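Home Browse Topics Visits and Open Days Ask the Community Log In

What should I expect at a hands-on robot demonstration, and is it worth bringing my mother?

Posted by Sobia Arain, Sunday, October 1, 2023

Hello everyone! I've been reading this board for ages and have never posted, so please be patient with me. The robotics workshop in Omham is holding another open day soon, and I've signed up for the session where they show how people teach a machine to pick things up and put them away. I went to the last one for all of twenty minutes before I had to leave to get my son from swimming, and I've been wanting to go back ever since.

What I did see was a table with a few desk things on it and a pair of grippers that a person holds and works by hand - no big arm swinging around, which was what I'd pictured from the flyer. I got one photo before I had to run. 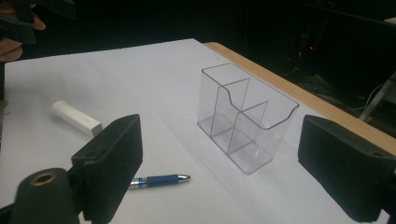
The pen and the clear organizer, with the grippers around them.

Now my mother wants to come along. She is 77, very curious, worked in a stationery store most of her life, and can't stand for long. So I have a few things I'd love to hear from people who've stayed to the end. How long does it go on? Do they let visitors try the grippers, or do you only watch? Is it dull if you don't know anything about computers? And is there somewhere to sit? The ticket page says there are 200 places for the whole day but says nothing at all about chairs, and I've written to them and not heard back yet.

I should add that we'd be coming by bus from Brirkia, so if the best part is first thing in the morning we may well miss it.

Thank you so much, and sorry for going on!

Idun Midtbø

Hi Sobia, and welcome! I stayed for the whole thing in spring and I'm so glad you asked, because I loved it and my husband is tired of hearing about it.

Each session at the table ran a little under an hour, with a talk first and then the part you saw. The talk was the weaker half, I thought. The man giving it was very nice but he had a lot of slides, and one of them had the number 1077 on it in huge print (that was how many practice runs they'd recorded so far, I believe) and he stayed on it a long time. After that it got much better. They do the same small job over and over, say a pen into the organizer, and each time they start with things in a slightly different spot so the machine doesn't learn just the one way. It sounds dull and I suppose some people found it so, but I got completely caught up in it. You start rooting for the pencil!

And yes, visitors got a turn. You put your name on a sheet by the door, so do that before the talk. I had my turn near the end and it's harder than it looks - your wrist wants to help and you have to move slowly. I dropped a pen twice. Your mother may well be better at it than I was, after all those years in a stationery store.

I wrote it up for our neighborhood newsletter afterward, and I'll paste in the beginning, with the picture, since it will give her an idea of the pace.
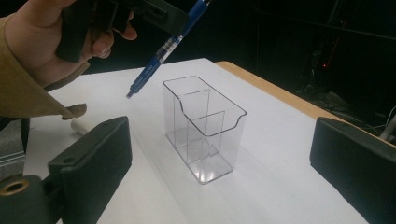

OMHAM, May - If you have ever dropped a pencil into a desk organizer without a second thought, an hour at the workshop will change how you look at your own hands. The gripper holds the pencil at a slant, point down over the table, and the clear plastic box waits nearby with its tall divider and its short one. The room is kept dim, and people talk quietly, the way they do at a pool match.

It goes on for another page about the refreshments, so I'll spare you.

As for sitting, there were folding chairs along one wall, but they fill up with coats. Ask at the desk and they'll bring one up to the table for her. They did that for a gentleman with a cane while I was there, very kindly. The afternoon sessions were the relaxed ones, so I wouldn't worry about the bus from Brirkia. Take the one that stops at the library, as the other leaves you with a hill to climb.

Do tell us how she gets on!

Swai

Went in May too. Room 208, upstairs, there's an elevator but the sign for it is behind the front door so you walk right past it. Bring a sweater, it was cold in there. Can't help with the morning, I only did the 3 o'clock. Parking was full but you're on the bus so never mind.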